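## Peel and stick wallpaper on panels, not walls?

**mossyback77** — Apr 23, 2023

I rent and can't put anything on the walls. My idea is to cover loose panels with peel and stick and stand them behind my work table. I want something dark with a leaf print. Has anyone done this and had it last more than a season? Foam board or thin plywood?

**tilda_r**

Plywood. I did foam board in December and every sheet bowed toward the papered side within 2 weeks. Paper both sides if you go with foam, that evens out the pull.

**gluepot**

Disagree on foam board. Mine are Stavelum boards, papered on one side only, and they're still flat. I let the paper sit unrolled overnight first. People stretch it when they pull the backing off and then blame the board.

**tilda_r**

I didn't stretch it. The room is damp, which probably matters more than anything either of us did.

**mossyback77**

Mine is dry. Next question is pattern. I have samples from Prosenov and Avcı. The Avcı one is nicer up close but the repeat is huge and I'd waste a lot at each join.

**hallway_project**

Don't try to match the joins. Put a plain strip over each one in a light color and the pattern can do what it likes on either side. You also save paper. I spent $77 on mine and had most of a roll left.

**gluepot**

Strips look like a trailer home. Sorry. A large print should run across the whole thing or you lose the point of it.

**hallway_project**

On a full wall, sure. On narrow panels you only ever see a piece of the print anyway.

**quietcorner**

I'm with the strips. One warning about dark blue — it shows every bit of lint, and the cheap ones go shiny where you rub them. Wipe with a barely damp cloth. My Gestura paper has held up to that, the one before it didn't.

**mossyback77**

Does dark paper on three sides make the table feel boxed in?

**quietcorner**

With a white table, no. With my old walnut one it was a cave.

**tilda_r**

Also check how the panels stand. Mine fell forward twice before I screwed feet on. If you go plywood, sand the face with 200 grit and prime it or the paper lifts at the corners. I skipped the primer on one of my 7 panels and that's the one I keep pressing back down.

**mossyback77**

OK, plywood and primer. Still undecided about the strips. Can somebody post dark blue leaves with light strips so I can see them together?

**hallway_project**

Dark blue with white line leaves and peach circles, cream strips between, white tabletop:

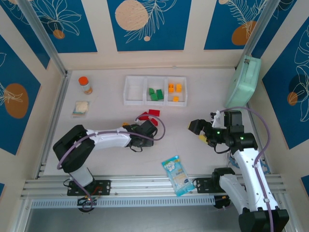 ## Similar threads

- Removing peel and stick from painted doors
- Best blade for trimming vinyl paper
- Freestanding screens for renters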